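フリーランスになって最初の年、国保と民間の就業不能保険の組み合わせで迷っています

投稿者:ゆでこぼし

春に会社を辞めて、個人で翻訳の仕事をしています。会社員のころは健康保険に傷病手当金がついていたので、病気で休んでもしばらくは何とかなる、と漠然と思っていました。国民健康保険に切り替えたら原則として傷病手当金がないと知り、今さら焦っています。

そこで保険の比較サイトを見ていたら、Fekoraというところの「就業不能サポート」が上位に出てきました。月々3492円で、働けない状態になったら毎月給付金が出るそうです。もう一つ、Skivoの医療保険に就業不能特約をつける案も窓口で勧められました。窓口の人は「フリーランスの方は皆さん両方入られています」と言うのですが、皆さんって誰のことなのか聞いても答えてもらえませんでした。

正直、比較サイトのランキングもあまり信じていません。どのサイトを見ても一位が同じで、説明文まで似ています。

聞きたいのは次のことです。
・就業不能保険は、国保の人間にとって本当に必要なものなのか
・「働けない状態」の条件はどのくらい厳しいのか
・高額療養費があるのに、医療保険まで重ねる意味はあるのか

独身、賃貸、持病なし。貯金は生活費の半年分くらいです。よろしくお願いします。

投稿者:帳簿は夜つける

同じく国保の自営です。先に書いておくと、保険の仕事はしていません。自分で約款を読んで入るのをやめた人間の意見なので、そのつもりで読んでください。

まず「働けない状態」の定義ですが、パンフレットではなく約款を見てください。パンフレットには「病気やケガで働けなくなったら」と書いてあっても、約款では入院しているか、医師の指示で自宅療養していて、ほとんど外出できない状態、というように細かく書かれていることが多いです。翻訳のように座ってできる仕事だと、足を折っても「在宅で働けますよね」という扱いになりかねません。ここは商品ごとに違うので、「骨折で通院中、在宅の仕事を半分に減らした場合は出ますか」と具体的に書いてメールで聞くのがいいです。電話だと後に何も残りません。

次に免責期間。私が検討した商品は、働けなくなってから最初の給付まで二か月待つ契約でした。待つ間は貯金で暮らすわけです。半年分の貯金があるなら、短い病気はほぼ貯金で片づきます。保険が効くのはそれより長引いたときだけなので、給付がいつまで続くかを見ないと意味がありません。

それから精神疾患。対象外だったり、給付の回数に上限があったりします。長く休む理由として私が一番ありそうだと思っていたのがそこだったので、対象外とわかった時点でやめました。

医療保険との重ね掛けについては、私は懐疑的です。国保にも高額療養費はあるので、保険診療の自己負担は月ごとに上限があります。差額ベッド代と食事代は別ですが、それは貯金で払えばいい額だと思っています。「1000円台から入れます」という広告もよく見ますが、その値段で何日目から何が出るのか、まず小さい字のほうを読んでください。

あと、国保でも職種別の国保組合だと傷病手当金に似た制度を持っているところがあります。加入できる職種や住所に条件があるので、入れるかどうかは組合に直接確認を。保険会社の窓口は、こういう話を向こうからはまずしてくれません。会社を辞めた直後の任意継続も、退職後に新しく病気になった分の傷病手当金は原則出ないので、そこを期待して戻ろうとしても無駄です。

投稿者:mugicha54

Fekoraではないですが、Fesexの就業不能に入ってます。月876円の特約です。安心料だと思えば安いですよ。使ったことはないので出るかどうかは知りません。迷ってるうちに病気になったら入れなくなるので、とりあえず入っておいて後で考えればいいのでは。

投稿者:北側の窓

上の「とりあえず入っておいて」には賛成しかねます。告知のときに書き漏れがあると、いざというとき告知義務違反で解除になることがあります。急いで入る人ほど、健康診断の要再検査や、数年前に数回だけ通った整形外科を忘れます。持病なしとのことですが、健診結果とお薬手帳を横に置いて書いてください。

帳簿は夜つけるさんの回答はだいたい同意ですが、貯金で足りるというところだけ少し引っかかります。自営は休んでいる間も国保料と年金の請求が来ます。国保料は前年の所得で決まるため、会社員時代の収入が反映される最初の年は思ったより高くなります。「生活費の半年分」にそれが入っているか、一度計算し直したほうがいいです。減免や年金の免除は申請しないと始まらないものなので、市区町村の窓口で条件だけでも聞いておくと違います。

障害年金も見落とされがちです。国民年金だけになると障害基礎年金は一級と二級のみで、厚生年金にある三級がありません。初診日にどちらに入っていたかで変わります。長期の就業不能に備えるなら、この差をどう埋めるかを考えるのが先で、ランキングの一位がどこかは後でいい話です。

私自身は五十代で、医療保険は解約、就業不能保険は給付が六十歳まで続くものを一本だけ残しました。Mercadoの共済も勧められましたが、給付の期間が短く、貯金と役割が重なるのでやめています。これが正解かどうかはわかりません。払い込んだ分を取り返そうと考えると判断が狂うので、毎年、確定申告が終わったあとに契約の内容を読み返して、残すかどうかを決め直しています。

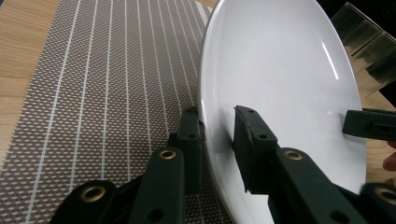
読み返すときに見るのは、給付の条件、免責期間、給付がいつ終わるか、の順です。保険料は最後にしています。それと、収入が下がった年は給付額のほうが所得を上回ってしまい、契約によっては満額が出ないことがあります。一年目は所得が読めないでしょうから、給付月額は控えめに設定して、申告の数字が出てから見直すほうが無駄がないと思います。窓口の人に「皆さん」と言われたら、約款の該当ページを出してもらってください。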